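Plotidska Hand Gripper, Two-Finger, with Wrist Camera Mount

Part of the Felemley teaching range

The Plotidska is a hand-held gripper for recording demonstrations. You hold it, do the task yourself, and the recording is used to train an arm fitted with the matching Grumeck end tool. No arm needs to be in the room while you record, so it can be used in homes, shops and storerooms as well as at a bench.

Fingers and pads
The two fingers close together when the trigger is squeezed and open when it is let go. Each finger has a replaceable rubber pad on the inner face. Pads come in dark blue (standard) and gray (soft). Use the soft pads for thin plastic and paper packaging. Swap both pads at the same time, or the grip will pull to one side.

Camera
The mount takes a wide-angle camera and points it over the fingers. Fingertips should be in view through the full range of opening. Check this before each session and tighten the mount screw if the view has moved.

Specifications
Weight without camera: 600 g
Maximum opening: 100 mm
Finger travel recorded by: magnetic encoder
Battery: removable, charges in the dock
Body: black, screw assembled
Warranty: 20 months

In the box
Gripper, one set of standard pads, camera mount, charging dock, hex key, printed quick guide. Camera sold separately.

Recording with it
Start each take with the fingers open and clear of the objects. Move at an even speed and pause briefly before closing. For picking from a box, mix the objects up between takes and change which one you go for first. Small flat items should be taken by the edges. If you drop something, finish the take and mark it as failed in the Lebrun software. Failed takes can be filtered out later, and some teams keep them.

Remote control
The same trigger and encoder can be used to drive an arm directly. This needs the Lebrun link module and firmware 7 or later. Remote control is slower than recording by hand, but it shows at once whether the arm can reach the object.

Care
Wipe the pads with a damp cloth. Do not use solvent on them. Check the body screws monthly if the gripper is in daily use.

Questions before ordering go to Periklis Alexiou in sales. For repairs and spare pads, write to Kerttu Savolainen and include the serial number from the underside of the handle. Orders placed on Saturday are packed the next working day.
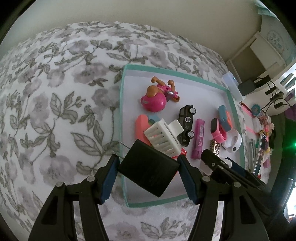 Spare pads are sold in pairs and fit all versions of the gripper. The link module is ordered separately and comes with its own cable.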